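Section 4: Setting Up Your Strawberry Bed Watering Timer

If you skipped straight here from the box, go back and read Section 3 first, the bit on flushing the line. I'll wait. I skipped it myself on my first Mivitz and spent a whole Tuesday picking grit out of emitters with a sewing pin.

You'll need the timer, the short gray hose that came with it, two AA batteries, the pressure reducer, and your drip line already laid along the rows. My bed is 50 feet of line in two runs with the Y-splitter in the middle, so that's what I'm working from. If yours is longer than 58 feet, feed it from the center and don't try to push water all the way down from one end. The last few plants will sulk.

4.1 Mounting the timer

1. Shut off the spigot all the way. Open it for a second, let the hose drain, and shut it again.

2. Check that there's a rubber washer inside the swivel collar. Mine had fallen out in the box and was hiding under the cardboard flap.

3. Screw the collar onto the spigot by hand. Keep the timer upright with the dial facing you.

4. Screw the pressure reducer onto the bottom of the timer, with the arrow pointing down and away from the spigot.

5. Attach the gray hose to the reducer, then your drip line to the gray hose.

Caution: Do not use a wrench on the collar. It's plastic and it will crack, usually on the inside where you can't see it, and then you get a slow drip down the wall all summer. Hand tight plus a quarter turn is plenty.

4.2 Setting the clock

Put the batteries in before you touch the dial. The cover slides toward the hose side and it's stiff the first time (a thumbnail in the notch helps).

1. Turn the dial to CLOCK. The hours will blink.

2. Press + until you get the right hour. Watch for the little PM mark in the corner! I had my strawberries getting their breakfast at dinner time for a week before I spotted it.

3. Press OK, set the minutes the same way, and press OK again.

4. Turn the dial to START and pick your time. I use 5:30 a.m. The leaves get a chance to dry off if anything splashes, and the pressure at my house is better before everybody's up and showering.

5. Turn the dial to RUN TIME. Begin with 20 minutes.

6. Turn the dial to HOW OFTEN. Every second day suits my soil, which is a heavy clay with a lot of compost dug in. Sandy soil will want a shorter run every day.

7. Turn the dial to AUTO and leave it there. If it's sitting on any other setting the timer won't run, and it won't complain about it either.

Note: The clock forgets everything if the batteries are out for more than a minute or so. Have the new ones in your hand before you pop the old ones out.

4.3 The first test run

Turn the spigot on fully, then press and hold MANUAL until you hear the click. Walk the line while it's running. You want a steady drip at every emitter, and you want each drip landing near a crown but not right on top of it. Crowns that stay soggy rot, and I've lost some nice plants that way.

If one emitter is dry and the ones on both sides are fine, it's clogged. Pull it, rinse it backward under the tap, and push it back in. If everything past a certain point is dry, look for a kink or a fitting that's popped off under the mulch.

Let it go the whole 20 minutes, then poke a finger in beside a plant. Damp to the second knuckle is what I go for. Add five minutes if it's dry down there, take five off if it's mud.

4.4 Changing the schedule at picking time

Once the berries start to color up I cut the run time a little, down to 15 minutes. Too much water right then gives you big pale fruit that tastes of not much. Don't cut it out altogether, though, or they'll come up small and seedy. I also pick in the cool of the morning, after the timer's finished, and I leave the green caps on.

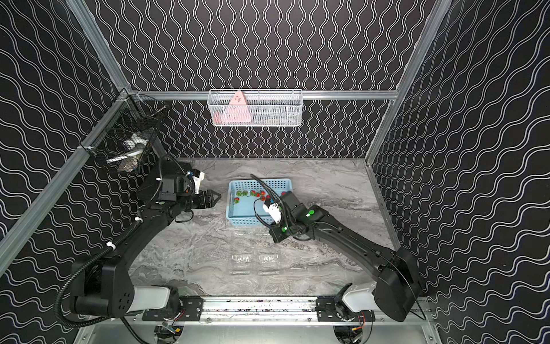 Don't wash anything until you're ready to eat it. Berries that go into the fridge wet turn fuzzy fast, and one fuzzy one will take its neighbors with it. A paper towel in the bottom of whatever you store them in makes a real difference.

When picking's over, put the run time back up to 20 minutes. The plants are busy making runners and next year's buds, and they're thirsty work.

4.5 Before the first freeze

I take my timer down in November. Yours may need to come in sooner.

1. Shut off the spigot and press MANUAL to let the pressure out.

2. Unscrew the timer and shake the water out of both ends.

3. Take out the batteries.

4. Open the end caps on the drip line and leave them open until spring.

Caution: A timer left outside with water in it will split. Mivitz won't replace one for frost damage - I asked.

Keep the washer with the timer in a sandwich bag. For adding a second zone, go on to Section 5.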